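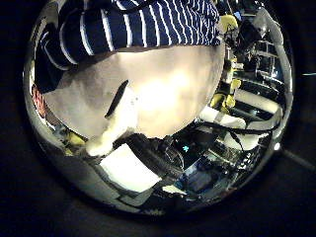

Teaching by hand: an interview with Khadija Badawi

The demonstration laboratory at the Rilatau Institute is responsible for one part of a longer process. Its staff show robot arms how a task is done, either by taking hold of the arm and moving it or by steering it from a control desk, and the recordings are passed to colleagues who train the software. Khadija Badawi has led the laboratory since its move to the Flanagan Building. She spoke to the Institute's newsletter in February about the work and about what it asks of the people who carry it out.

Ms Badawi trained as an occupational therapist, and she regards the change of career as a smaller one than it may seem. "I spent 14 years watching how people pick up a cup," she said. "When I came here I was asked to watch how people pick up a cup and then do it again through a machine. The habit of looking was already there."

The laboratory uses two methods. In the first, the operator holds the arm near the wrist and guides it through the movement while the joints are left slack. In the second, known in the building as desk work, the operator moves a small control arm and the larger one follows. Ms Badawi does not rank them. Guiding by hand is quicker to learn and gives a better sense of weight, she explained, but the operator's own hands and sleeves are then often in view of the wrist camera. Desk work keeps the person at a distance and takes longer to master.

"New operators nearly always move too fast at the desk," she said. "They can see the object and they want to be there. We ask them to stop short of it, wait, and then close in. It feels slow to them and it looks quite normal in the recording."

Shiny objects have taken up much of the laboratory's time this winter. Under the Prirura project, operators have been recording tasks with polished metal pieces, the chrome sphere among them. A curved mirror shows the wrist camera very little of itself. It gives back the room instead, with shelving, cables and a striped shirt all bent around its surface.

"With a wooden block, the camera sees a block," Ms Badawi said. "With a mirror ball, it sees us. The reflection shifts as the arm moves, and the only steady thing is the outline. A person deals with this without thinking. We have to give the software enough good demonstrations that it learns to attend to the edge."

Asked whether it would be simpler to clear the room and dress the operators in plain grey, she replied that the question had been discussed at length with Luvar, the Institute's partner in the project. The decision was to leave the workspace as it is. "The people who may one day use these arms will have yellow things on a shelf and patterned clothes," she said. "I would rather we met that difficulty now."

Each operator records some 100 demonstrations of a task before it is reviewed. Failed attempts are kept and marked as such, a practice Ms Badawi introduced after finding that staff were deleting them out of embarrassment. A dropped object is recorded with a short note of where the grip was lost. Sessions at the desk are limited to two hours, as attention falls away well before the operator notices it.

The laboratory now has seven operators, of whom only a few have an engineering background. Ms Badawi would like the next appointments to come from trades in which the hands are used closely, and she mentioned upholstery and dental work. The Prirura recordings will continue through the spring, when the team expects to begin on glass.

"I am told glass is worse," she said. "We have set aside a longer period for it."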